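Sim kitchen, produce chores – November, notes from the afternoon
Lwazi Baloyi, with Glória on the second station

Natalia asked for a plain answer for the Plondby people on whether the arm can put away groceries yet. They don't want a number from the paper, they want to know if it could be left to do the job while somebody gets on with dinner. Worked on it from 2:00 until the build server went down.

Setup is the same as last time. Rendered kitchen, two-finger gripper, wrist view only. Controller is the Chávez branch, with Evaristo's change to the approach speed merged in. I left the grip force alone.
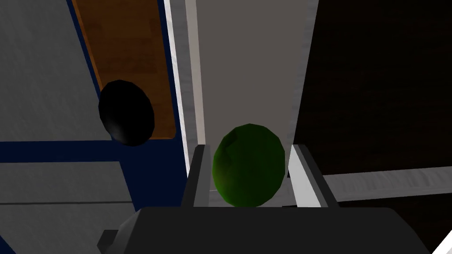

Ten attempts at pick, carry and set down. Four finished. Three of the misses went wrong at closing, with the object rolling out as the fingers came in. Two let go too early on the carry, and one timed out. I don't trust the timeout, the log has a hole in it right there and Glória saw the same thing on her station.

Rounded objects are still where most of the trouble is. A box gives the fingers two flat sides. An egg shape gives them very little, and if the wrist comes in a bit off center one finger gets there first and pushes.
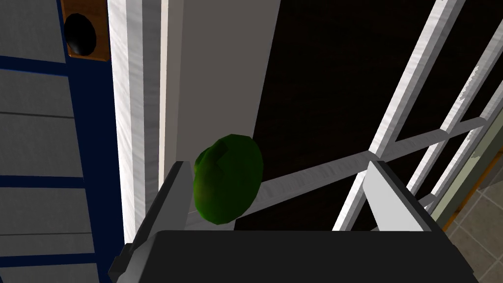 Dalva wants the planner to take its time lining up before it closes, and I think she's right. At the moment it starts closing as soon as the target is between the fingers, wherever it happens to sit. With the green one over by the left finger like that and a wide gap on the other side, the wrist ought to shift over first. She also thinks the white rack bars behind the gripper could be confusing the depth estimate. I haven't tested that. Should be easy enough to swap the background and rerun.

Wiping is a separate question. Evaristo ran the counter pass on his own and says coverage is fine in the open and poor in the corners – same complaint as with the old Stutitz code.
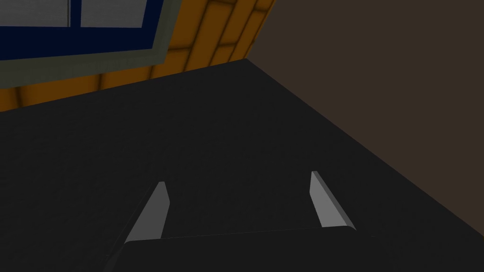

He wants to try a slower pass along the back edge and leave the middle as is. Fine by me, as long as it goes on its own branch.

What I'd tell Plondby for now: boxes yes, with someone in the room. Fruit no. Wiping, open counter only. Natalia can soften it if she likes.

To do
– fix the log gap before any more runs
– centering step before close (Dalva)
– background swap, then 1,000 runs overnight if the Dostville machines are free
– ask Glória for her timeout files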